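Why I'm already counting down to spring soccer

Our season ended in December on a muddy field in Flatitz, a 2–1 loss to a team we had beaten twice, and I have been grinning about it ever since. I know how that sounds! But I grew up on football and baseball, I came to soccer late, and following a tiny lower-league club through a whole season has been the most fun I've had as a sports fan since I was a kid with a radio under the pillow.

The club is Siqueira. You haven't heard of them unless you live within an hour's drive. The ground holds 900 if everyone on the grass bank breathes in, and the scoreboard is the kind where somebody hangs the numbers on hooks. I went to my first game because it was cheap and I had a free evening. I went to my second because I couldn't stop thinking about the first.

What hooked me was how close you are to everything. You hear the goalkeeper yelling at her back line the whole ninety minutes. You hear the studs on the path when they come out of the tunnel (it's a gap between two sheds, but we all call it the tunnel). When our number 9 scored from the halfway line against Tivia, the ball landed in the net and then there was this half second of total silence before the noise came. I have watched that goal in my head more times than I'd like to admit. The wind helped. I don't care.

And then the cup run! We drew Kiso away, two divisions up, with a real stand and real floodlights. The crowd was 1,756, announced over a speaker that worked, and maybe a couple of hundred of those were us. We went ahead early, spent an hour defending our own box, gave up the equalizer with the clock nearly done and lost it in extra time. I had no voice for days. On the bus home people were singing as if we'd won, and I sang too, or croaked.

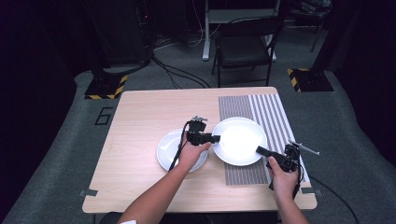

Vol. 2, No. 2

So, next season. I want a proper left back – we played a winger there from September on and she was brave about it, but teams worked it out. I want us to stop taking short corners. I'd love another trip to Kiso, and I'd love a home game under lights even if the lights have to be rented.

I also want to learn the second verse of the club song, which everyone around me seems to know and which I've been mumbling through since my first month. If you have the words, send them. I have looked online and there are at least three versions, all of them rude.

Preseason friendlies should be announced soon. I've got my scarf washed and my spot on the bank picked out, left of the big tree, where you can see the offside line pretty well and complain about it with some authority.

Comments

bankside_betty
The halfway line goal! I was buying coffee and missed it. Still not over it.

muddyboots
Short corners, YES. Every single time it ends up back with our keeper.

thirdverse
There's a third verse too. It's worse.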